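Imby Cloth Folding Notes: README

## What is in here

Notes and pictures on laying out and folding light household cloths on a flat brown surface. There are 62 entries, each with a short text file. Kemau wrote the first version of the labels, and I have been through them since. I don't agree with all of them.

## Labels

Each entry has a `fold` field (none, half, thirds, quarter) and a `neat` score out of 4. Treat the score with suspicion. Two people scored the same 50 entries and disagreed far too often for my liking, mostly over whether a small ripple counts. The older notes claim that "any careful folder will agree on a 3". I have yet to see that.

The `fabric` field is worse. It was filled in by eye, so "cotton" means that somebody thought it looked like cotton. Thin ribbed cloth gets called crepe in one file and seersucker in the next. Use `texture` if you can.

Pale blue cloth on the brown surface:

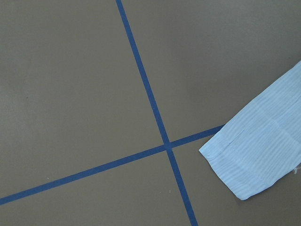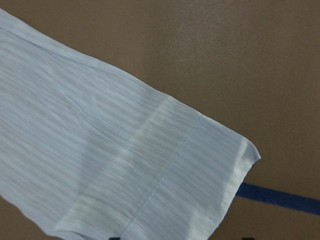 Hems are the one thing I would trust. A stitched end gives you a definite line to measure from, whereas a long side can bow without anyone noticing. Entries measured from the hem have `ref: hem`. The rest say `ref: side`, and I would leave those out of any comparison until they are redone.

## Known problems

- `neat` is empty in 3 entries. Don't fill it with the average.
- "Thirds" was used for anything folded twice in the same direction, equal or not.
- Ironing is not recorded. Vumik says it makes no difference to the fold. No evidence was supplied.

## Changes

15th July: renamed `side_a` to `long_side`, removed duplicate text files.

Corrections to Sille Hviid, preferably with the entry number.

Related
Bisht napkin folds
Vumik tea towel list
Kemau labelling guide, old version

Contact | © Imby | Back to top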